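Grirkuritz Forums > Off Topic > Home and Hands
Thread: Hand-sewing a split couch cushion, curved needle or give up?

mmanalo62
Member since September

The seat cushion on my couch split along the back seam. The couch is a Tronda, bought used, so the warranty is a warm feeling I had in the store. The gap is as long as my hand and the foam is starting to look at me. I own straight needles, one spool of navy thread and no sewing machine. The upholstery place in Lagman wants $715 to redo the set. I paid less than that for the couch. Can I do this by hand without it looking like a baseball?

tello_m

Ladder stitch. Small bites, one side then the other, pull it snug every few inches and the thread disappears into the fold. Use upholstery thread. Navy is fine if the couch is navy.

mmanalo62

The couch is mustard.

tello_m

Then navy is a choice.

OrbanG
2561 posts

Going to disagree with ladder stitch on a seam people sit on. It hides well and it pops. Backstitch from the inside. Yes, you have to take the cover off. Yes, that part is miserable. I did six of them over one winter and my marriage is fine now.

tello_m

Mine has held for four years with two kids and a dog who believes he is a person. If it pops, your thread was cheap or your bites were too close to the edge of the fabric.

OrbanG

Four years of luck is still luck.

D. Yorath

You're both arguing about the stitch and she hasn't got the right needle. Get a curved one. On a stuffed cushion you can't get a straight needle in and back out without bending it or yourself. A pack of assorted ones from Rarnatance was $40 last I looked, which is robbery, but the craft store sells singles. Turn your wrist and let the curve do the work. If you push it straight you'll just make a bigger hole and say a word.

mmanalo62

How do you hang on to it? I tried one at my aunt's and it spun around in my fingers like it had somewhere to be.

D. Yorath

Pliers. Smooth jaws, so you don't chew up the needle. Same general idea as this:

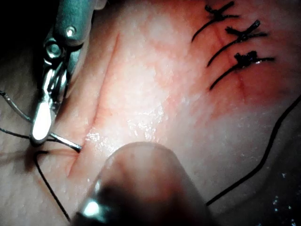
Curved needle gripped in steel jaws, black thread, point going in right beside the edge of the opening.

OrbanG

I was eating.

tello_m

Further from the edge than that on fabric, please. Quarter inch at least or it frays right out.

G. Sarmiento

Regular needle-nose pliers have teeth, so wrap the tips in masking tape. And wax the thread. It tangles about half as much.

mmanalo62

OK, bought one curved needle and a spool of mustard thread that is really more of a Dijon. Going with the ladder stitch because I am not taking that cover off.

OrbanG

See you in the spring.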